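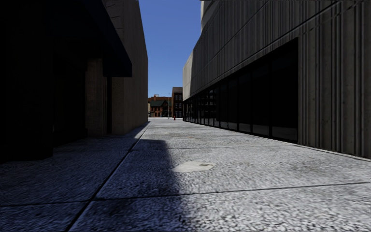 A pedestrian alley in the simulated district, with the shadow of the left-hand building lying across the paving.

Heiðrún Oddsson keeps a printed list taped beside her monitor. It has 86 entries, each one a test that a sidewalk robot must pass in simulation before Naradbridge will let it out among people. She wrote the first version by herself and has spent much of her time since then arguing about it.

"Most of the arguments are over words like 'clear' and 'slow,'" she says. "An engineer reads 'slow down near a doorway' and asks what slow is, and what a doorway is. Fair enough. So we went back and put numbers in."

Oddsson is in charge of operating rules for the company's delivery robots. Before that she inspected elevators, and she still talks like an inspector. A rule that can't be checked by someone who wasn't in the room should be rewritten, in her view, or dropped.

Alleys take up a full section of the list. Tall walls on both sides can upset satellite positioning, so the robot has to hold its course by other means. Hard shadow edges are a separate entry. Early software sometimes treated the line between sun and shade as a curb and stopped there.

"Stopping is safe for the robot," Oddsson says. "It's not always safe for the person behind it with a stroller. We score a needless stop as a fault. Some teams hated that."

Dark glass at ground level gets its own tests, as do joints and patches in the paving. Each test is run 280 times with the sun, the starting point and the foot traffic changed. Four failures send the software back. The limit used to be 7, until Kamil Kopecký, who runs the test servers, showed her that the same few situations were behind nearly all of them.

"Kamil brought me the logs and said, you are allowing for bad luck, and this isn't bad luck," she says. "I changed it that afternoon."

I asked whether a robot that does well in a computer model can be trusted on a real street. She said no, and that the rules say so on the first page. Passing only earns a robot a supervised run in Sevetholm, with a person walking close enough to reach the stop button. Rain and ice are tested outdoors, because she doesn't think the model handles them well enough yet.

What she would most like to change is how companies report their results. At present, each firm picks its own tests and publishes the ones it likes. Oddsson wants a shared set, with failures included and the software version named. She has sent a draft to two other developers, Lis and Tasonex. Lis replied with eleven pages of comments.

"Good comments, mostly," she says. "They want the alley section split in two, one part for positioning and one for vision. I think they're right. It will be a pain to renumber."

The next version is due in August. Štěpánka Mikuš, who leads the outdoor trials, has asked for a new entry on people who step out of recessed entrances, and Oddsson is still working on the wording.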